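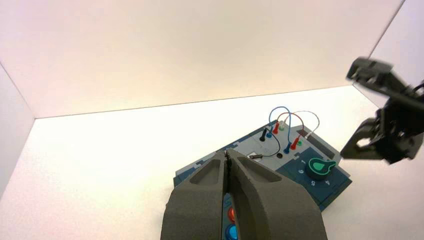

About Us

Asmont is a managed services company for organizations that depend on suppliers to keep their daily operations running. We review, draft and monitor outsourcing arrangements for help desks, facilities, payroll and network support, and we act for the customer side only. Our head office is in Anemstead, where most of our staff are based.

Our Work

Many organizations sign a service contract once and do not look at it again until something goes wrong. Asmont was formed to look after the long period between signature and renewal. Our contract managers attend supplier meetings, check invoices against agreed rates, record missed deadlines and prepare the notices that a customer may need to send. Each client receives a written report every month and a fuller review once a year.

We currently manage 170 supplier contracts. Clients range from single-site businesses to groups with more than 500 employees, and we do not set a minimum contract value.

Our History

The company began as the vendor management office of Trummer, a building services group, and handled only that group's own suppliers. Requests from outside the group led to the formation of a separate company under the Asmont name. Trummer remains a client on the same published terms as any other and holds no seat on our board.

Asmont later acquired Peretar, a small practice that specialized in exit planning – the orderly transfer of staff, records and equipment when a supplier is replaced. Peretar continues as a division of the company and keeps its own telephone line. Existing Peretar agreements remain in force until their stated end dates.

How We Are Organized

Clients are assigned to one of 2 teams. The Contract Operations team handles routine monitoring, renewals and supplier correspondence. The Transition team, which includes the Peretar division, is responsible for new appointments, retendering and exits. A client keeps the same contract manager when work passes from one team to the other, unless a change is requested in writing.

Independence and Fees

Asmont does not accept commissions, referral payments or hospitality from suppliers. Fees are fixed for each contract year and are set out in the engagement letter. Work outside the agreed scope is quoted separately and begins only after the client has approved the quotation.

Training

Our introductory course on supplier management is open to clients and to the public. It is held each October in Anemstead, with space for 200 participants. Clients may reserve places through their contract manager.

This page was last reviewed on Tue 20 July.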